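June 1, 2026

Second full day with the Pelupessy simulation kit on the Plestbridge trial license. The license runs 60 days from first activation, and I activated in April to check the installer and then left it alone, so a fair part of it is already gone. Wrote to Carnbridge, the reseller, asking for an extension. No reply by the time I shut down.

Started with the installer again, because the update over the weekend moved the asset folder and the old paths in my config no longer resolved. The kit reports this as "scene incomplete" and loads anyway with whatever it can find. I would prefer that it stop. Fixed the paths by hand, 13 entries, and wrote a short script so I don't have to do it again. The release notes mention the move in the last paragraph, under fonts.

Physics settings next. The default time step is fine for free motion and too coarse for contact. With a simple block resting on a ledge I got a slow sideways creep at the default. Halving the step reduced it and halving again removed it, at the expected cost in run time. The contact stiffness field accepts any number and gives no units in the panel. The manual gives units but for the previous version, where the field had another name. I settled on 400 after an hour of trying values and put the number in the project notes with a question mark after it.

Rendering is better than I thought it would be for a kit at this price. Materials load quickly and the marble in particular holds up at close range. Lighting is harder to control. The bright side of a pale object goes almost to white and loses its veining, and the exposure slider moves everything at once. There is a per-light setting, but it resets when the scene is reloaded. Logged as a fault.

Spent the middle of the day on viewpoints. The camera tool lets you place a view at any pose and save it under a name, and saved views do survive a reload. What it lacks is any check for large objects close to the lens. A stored pose that was good in one layout can be half filled by something in the next.

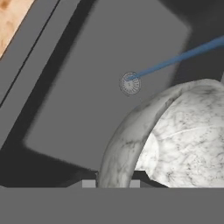
*Close view in the simulator. Marble sphere and rim at lower right, blue rod running up from the translucent disk.*

For judging a layout by eye, a view like this is of limited use. For testing a vision model it may be worth more, as a big patterned surface close to the view is the sort of thing I would want in a test set. I kept the pose and named it near_marble. The translucent gray disk with the tick lines is also a useful check on how thin detail renders. At full resolution the ticks stay separate. At the reduced setting I expect they will merge, and I have put that down for tomorrow.

The soft corners on the big gray panel bother me a little. I went through the settings looking for a depth blur and found two, one global and one per view, with the second overriding the first without saying so. I have not yet confirmed that either is responsible.

Ran the batch tool in the afternoon. It takes a scene, a list of views and a range for each light, and writes out one set per combination. My first job stopped after 39 sets with a memory error. Restarting picked up at the right place, which I had not expected, and the files already written were intact. The second job, with textures at the reduced size, finished. Memory use climbs steadily through a run and drops only when the program is closed, so for long jobs I will split the list and restart between parts.

Export works for images and depth. Object labels export too, but the label file numbers objects by load order, so adding one part to a scene renumbers everything after it. Jolodholm's tool, which we tried before this one, used fixed names. I never liked its interface and I miss its label files. Correction, Jodolholm. I have misspelled it in the comparison sheet as well.

Where the review stands. Rendering: good. Contact: acceptable once tuned, poor as shipped. Batch: usable with restarts. Documentation: one version behind in at least the sections I needed. Cost still has to be worked out, since the price list from Carnbridge separates the batch tool from the base kit and the trial includes both.

To do: rerun the ledge test with a heavier block. Render near_marble at both resolutions. Turn off the two blur settings one at a time. Ask Carnbridge whether the label numbering can be pinned. Fix the spelling in the sheet. Back up the config before taking any further update.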